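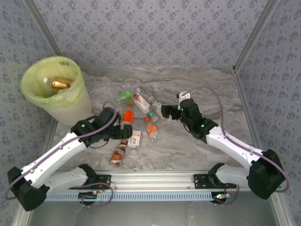 Bottles, cans and caps on the marble-pattern top, cream bin at the back left.

I sort drink containers before they go out, and the slow part is the caps. A can is one item. A bottle is a body, a cap and sometimes a sleeve label, and our collection point wants caps separate. Small caps also roll, so I pick them up last, after the big pieces are gone.

The liner matters more than the bin. I use a thin green one, folded over the rim by 60 mm. With less fold it slides in once a few full-size bottles land on it. Cartons get flattened first — they waste more volume than cans do.
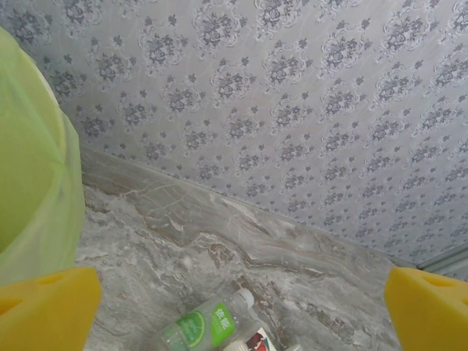

The other thing I check is the edge where the surface meets the wall. With veined stone patterns on both the surface and the baseboard strip, a white cap is easy to miss there, so I run a hand along the join before wiping down. The wallpaper only gets a dry cloth. Khôi Quan suggested a damp one in November and I have not tried it.

Liners are from Uvura, 101 to a roll. The Ceken ones were cheaper but split at the seam. I have 2 rolls left.

Recent posts
Descaling the Chraibi kettle
Shelf liner, 400 mm widths
Removing label glue from glass
Where the bottle caps go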